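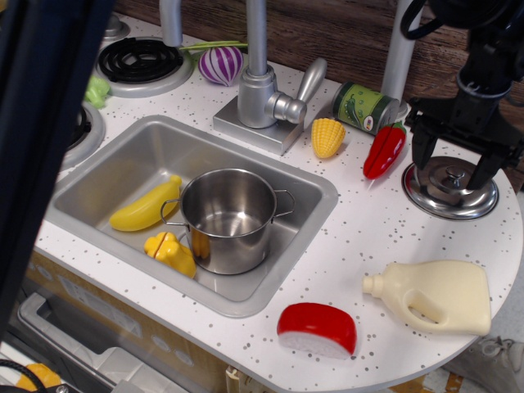 Figure 1. A play kitchen sink with a small steel pot and toy food.

Early Childhood Settings: Unit 4 Notes
Pretend Play and the Home Corner

Reading for this unit: course reader, chapter on symbolic play. Bring your observation sheet to the seminar.

1. What counts as pretend play

Pretend play starts when a child treats one thing as if it were another, or acts as if something absent were present. Drinking from an empty cup is the usual early case. Most children do this in some form by the age of 2, at first with themselves as the only actor. Later they feed a doll, and later still the doll does the cooking.

Substitution is a separate step. A block used as a phone asks more of the child than a toy phone does. Younger children tend to need props that look like the real thing. Older ones can manage with a stick or with nothing at all.

2. Props: realistic and open-ended

Realistic props (pots, toy fruit and vegetables, a faucet) suggest a script. Children know roughly what happens at a sink, so two who have never met can start a game quickly. Open-ended props - scarves, boxes, pine cones - give less help at the start and more room afterward. A good home corner has both.

Too many props can slow play down. If children spend the session tipping out baskets, put half of the items away and rotate them.

3. Planning the session

Allow at least 30 minutes without interruption. Complex play needs time for roles to be argued over and settled, and short slots mostly produce setting up.

The adult's part: watch first. Join only in a role ("Is the soup ready?") and leave when the game can run by itself. Avoid quizzing children on colors and numbers while they cook.

4. Observation task, due in February

Observe one child in the home corner. Write down what was said word for word where you can, and mark each substitution with an S. Keep interpretation in the right-hand column.

Students placed at Jorton should use the long form of the sheet.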